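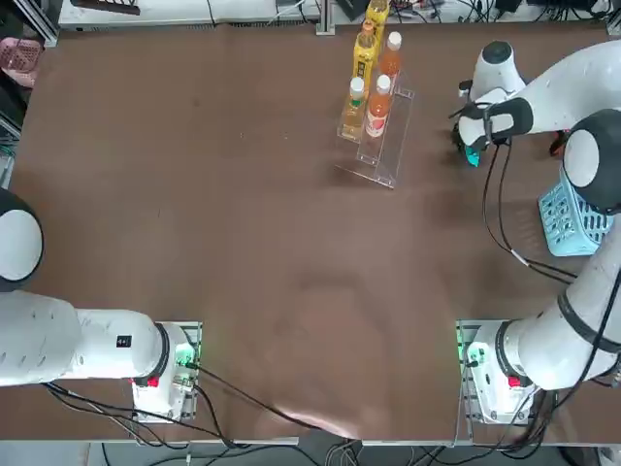

Open day at Drudow: "People want to see it miss"

By the time the doors opened on Monday, January 10, 2022, Emiko Yokoyama had already been at the bench for two hours, and she still hadn't touched her coffee. She runs the two-arm setup at Drudow, the small robotics workshop in Drudotstead, and the open day is her favorite date on the calendar.

"I love it, I really do," she told me over the hum of a room filling up with families. "All year it's just us and the arms. Then a kid walks in and asks why the left one isn't doing anything, and you have to think about it!"

So why wasn't it? Yokoyama laughed. The demo she'd picked is a pick-and-place job with small items and a stepped stand of plastic bottles, and for much of it one arm reaches while the other stays folded and out of the way. "Two arms on one table is mostly a question of manners," she said. "They have to know when to give each other room."

Her colleague Daichi Nishimura looks after the grippers, and he was just as happy to talk. I asked him why they used plastic bottles when there are so many fancier things to show. "Everybody has held one," he said. "You know how it feels in your hand, so you know right away if the robot is being clumsy." Clear plastic is his headache, he added. The cameras have a hard time with anything you can see through, and the stand itself is see-through, so he spent most of September working on that and nothing else.

The crowd was bigger than last time, with 195 people signed up. Osamu Onishi had driven over from Komow, where he packs orders for a living, and he stayed for four rounds of the demo. "It's slower than me," he said, grinning, "but I like watching it make up its mind."

Yokoyama doesn't mind the speed question, which she gets from nearly every group. The arms had run 1,000 practice grasps before the visit, she said, and she'd still take a careful one over a quick one. "And people want to see it miss, too. They lean in. When it lines up for another try, the whole room goes quiet."

She finally reached for the coffee, then put it down again. The next group was at the door.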